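Frequently asked questions

Last updated 15/04/2026

I rent out the upstairs flat in my house in Dristby, and after a few years of answering the same emails I finally sat down and typed it all out. If you've booked, or you're thinking about it, please have a read before you write to me. (I do like getting mail, but I'm slow with it in summer!)

Who are you, anyway?

I'm Xiuying. I live downstairs with my husband and a very old cat. I grew up two towns over in Luo, moved away for work, and came back when my aunt left us the house. We did the flat up ourselves over two winters, so if a cupboard door closes funny, that's me, and I apologize in advance.

How many people can stay?

Four. The bedroom has a double bed, and the sofa in the living room opens out for two more. I've had people ask if they can squeeze in a fifth on an air mattress, and the answer is no, sorry. My insurance is very clear on it and the hot water tank has opinions too.

Babies don't count toward the four. I have a travel crib, but bring your own sheets for it, as mine have shrunk into something only a doll could use.

Is the sofa bed any good?

I've slept on it for a week at a time (my sister-in-law visits with her whole family and takes the real bed) and I got up fine every morning. I'm 5'4", mind you. Mingxuan Qian, who helps me with the changeovers and is much taller, says his feet hang off. If you're over six feet and you have any say in the matter, grab the bedroom.

The bedding for it lives in the hall closet, top shelf, in the blue zip bag. Please strip it before you fold it back up. I once spent a whole afternoon hunting for a fitted sheet that had been swallowed by the mechanism.

When can I check in?

Any time after 4. If you're early, you can leave your bags in the porch and walk down to the harbor. Checkout is 10 in the morning, and I can nearly always stretch it to 11 if you ask me the night before. July is the exception. In July I have people coming and going back to back and there's no give in it at all.

How do I get the key?

There's a lockbox to the left of the side door. I send the code the day before you arrive. The dial is stiff, so push it in while you turn it. If you still can't get in, knock on our door, even if it's late. I'd much rather get out of bed than have you sleep in the car.
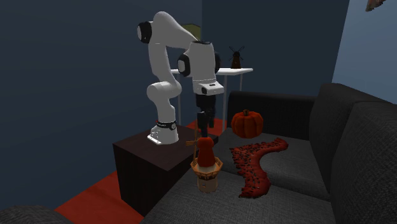

One more thing on keys: there's only one set in the box. If your group plans to split up for the day, tell me and I'll dig out the spare. And if the key goes home with you by accident, just mail it back, I won't charge you for it. It happens more than you'd think. One key came back to me from a ski resort with a lovely box of chocolates.

Where do I park?

On the street, on the even-numbered side, free all year. The gravel bit next to the garage is ours and my husband gets grumpy about it. If the street is full (there's a regatta, and a couple of weddings every year), go to the lot behind the Plultano supermarket. It's a five-minute walk, and it's free overnight.

Is there wifi, and does it work?

Yes, and mostly. The password is on a card on the fridge. It's plenty fast for movies and video calls in the living room, and it gets patchy in the bedroom, where the old chimney is in the way. I bought a booster for that and it made things worse, so I took it out again.

Can I bring my dog?

One dog, well behaved, with a heads-up first so I can shut the cat in. There's no extra fee. Please keep the dog off the furniture, and please, please pick up in the yard. I garden barefoot.

Can I cook?

Of course! There's a full stove and more pans than you'll need. I leave oil, salt, tea, coffee and whatever the last guests left that's still good. The smoke alarm is very keen. If you're searing anything, open the window over the sink first and turn the fan on high.

The oven runs hot. Whatever the recipe says, take 20 degrees off it.

Is it noisy?

You'll hear gulls from very early in the morning. Earplugs are in the bathroom cabinet. You may also hear us downstairs, but we're in bed by ten and we don't own a drum kit. The bakery van goes past at five or so and idles for a bit, and if you can stand it, go down and buy the cardamom rolls while they're warm.

What is there to do?

Swim, walk, eat. The coast path starts at the bottom of our road and the first stretch is easy enough for kids. The Doliditz is the little ferry out to the island, and it runs from spring until the weather turns. Take cash, they won't accept cards on board. There's a café on the other side that does soup and nothing else, and it's always good soup.

The town only has 4,000 people, so don't expect nightlife. There's one bar and it closes when the owner gets tired.

What about trash and recycling?

Food scraps go in the small brown pail under the sink, and paper and glass go in the bins by the side door. If you're not sure which one, leave it on the step and I'll sort it.

What's your cancellation policy?

Full refund up to two weeks before, half after that. If you get sick or something awful happens, write to me and we'll work it out between us. I've never yet fought with a guest over money and I don't plan to start.

My question isn't here. What now?

Email me through the contact page, or call in the evening after dinner. If I don't answer, I'm in the garden, so leave a message with your name and the dates you're asking for and I'll ring you back.

Xiuying Xiong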